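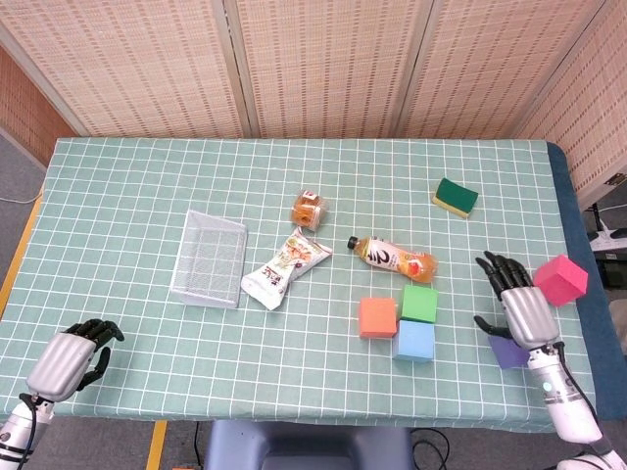

Brisa Zamudio wrote in to say that her table had been "temporarily" covered in stuff since October, that she had read my piece on closets and found it smug, and could I please explain how a person is supposed to sort a snack, a sponge and a toy when they all turn up in the same square foot. Fair on all counts. The closet piece was smug. I had just cleaned a closet.

So, the table. Mine has a mint-green cloth with a grid of thin white lines on it, which I bought because I thought a grid would make me an orderly person. What it does is show me how crooked everything is. You can do this on bare wood or an old sheet, and you will need one shallow tray or basket. I use a white wire-mesh one. A tray with sides you can see over is best, as anything deeper becomes a place where objects go to retire.

Set aside 15 minutes. If the table has been like Brisa's, set aside 15 minutes and a second cup of coffee.

Step 1. Leave everything on the table

The urge is to grab an armful and march off to another room. Resist it. You will put down the armful in the other room, see something interesting there, and come back an hour later holding a screwdriver. For the first round, nothing leaves the tabletop.

Put the tray down first, before touching anything else, and slide things out of its way. It goes wherever you can reach it without leaning. The tray should start empty. If it already has something in it, congratulations, you have a second table to clear.

Step 2. Food goes together, even the embarrassing food

Pull out anything edible: the bag of snacks, the little plastic cup with the lid, the bottle of orange drink you were definitely going to finish. Stand the bottle up and check the cap. A bottle lying on its side is a bottle making plans.

Now read the labels. If a label is in a language you don't read, look for the date, which is usually printed near a seam or on the bottom. Bear in mind that the day, month and year can come in a different order from the one you're used to. My friend Lech Głowacki once threw out a perfectly good bag of rice crackers because he read the year as the day, and he still brings it up.

Unopened and in date goes in the tray. Opened gets eaten, clipped shut or thrown out, and you have to decide now. "Later" is how we got here.

Step 3. Cleaning things are never food's neighbors

A dish sponge has no business on a table with snacks, yet one always makes the trip. I think they follow us. Pick it up and give it the sniff test, at arm's length if you have been putting this off. If it smells, or the scrubbing layer is peeling away from the foam, it goes in the trash. If it passes, park it at the far edge of the table, well away from the tray.

Do not put the sponge in the tray to save a trip. I did this once with a sleeve of crackers and the crackers tasted of lemon until the end.

Step 4. Gather the small loose things by kind

In my house this means foam cubes, which come in orange-red, light green, light blue and under the couch. In yours it may be batteries, hair ties or screws from a shelf that is somehow still standing. Push them into one huddle at the front of the table. Don't sort by color. You will feel wonderful for a minute and a half, and then someone under the age of six will undo it.

When the huddle is complete, it needs a container of its own. A jar is fine, and so is a zip bag. Elvia Rosales uses an old coffee can and reports that the noise lets her know when the cubes are coming out again.

Step 5. Now you may walk

Make three trips. Take the tray to the kitchen first and put the food away, then bring the tray back. The sponge goes to the sink alone. Wash your hands while you're there. The huddle goes last, to whichever room it escaped from.

Wipe the cloth down, or shake it outside if it's fabric and the wind is on your side. Straighten it. If you own a grid, line it up with the edge of the table and try not to look at it again.

What about the tray?

I leave mine out, empty, at one end. Things will land on the table again by dinner, and they may as well land in there. When it fills up, start at Step 2.

Brisa, for the record, got as far as Step 3 and then ate the snacks. She says the sponge is still under review.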